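Unit 4: Surfaces, Gloss and Highlights
Introduction to Product Drawing, Kultbridge
Instructor: Carleen Treloar

Reading for this unit: course packet, pages 15 to 19. Bring a soft pencil, a kneaded eraser and two sheets of gray paper.

1. Matte and gloss

A matte surface scatters light in many directions. Its tones change slowly from light to dark, and the shape of the object controls most of what you draw. Unglazed clay, chalk and plain paper are matte.

A glossy surface also reflects its surroundings. Windows, lamps and nearby objects show up in it, bent by the curve of the form. Edges between tones can be very sharp. A glazed mug next to a window will often show the window panes.

Most objects fall between the two. An eggshell has a soft sheen. Waxed wood has a blurred highlight with no clear border.

2. Where the highlight goes

The highlight depends on three positions: the light, the surface and the viewer. Move your head and it moves. Shading on a matte form does not shift this way. Students often put the highlight at the point facing the lamp. It belongs between that point and the part of the form facing the viewer.

On a sphere the highlight is small and compact. On a cylinder it stretches into a stripe along the length. On a cone the stripe narrows toward the tip.

3. White objects

White paper is already the lightest value you have. If the object is white, the body of it must be drawn darker than the paper so that the highlight has room to show. Start with a light gray over the whole form and lift out the brightest spots with the eraser. Keep shadows soft on rounded parts.

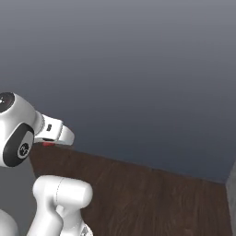
Fig. 4.1. Glossy white forms with soft gray shading, computer rendering.

4. Black objects

Black gloss is drawn mostly through its reflections. Leave the body dark and flat, then add the few pale shapes you see. Do not outline them. Polished shoes and piano lids are good practice.

5. Common errors

Highlights of equal strength everywhere.
Pure white used for reflected light on the shadow side.
Smudging with a finger, which leaves grease on the paper.

Exercise

Draw one matte and one glossy object of similar shape under a single lamp. Use five values, and label them in the margin. Then move the lamp to the other side and draw both again at half size. Due 14 June 2023. Work is returned with the Unit 5 handout on transparent materials.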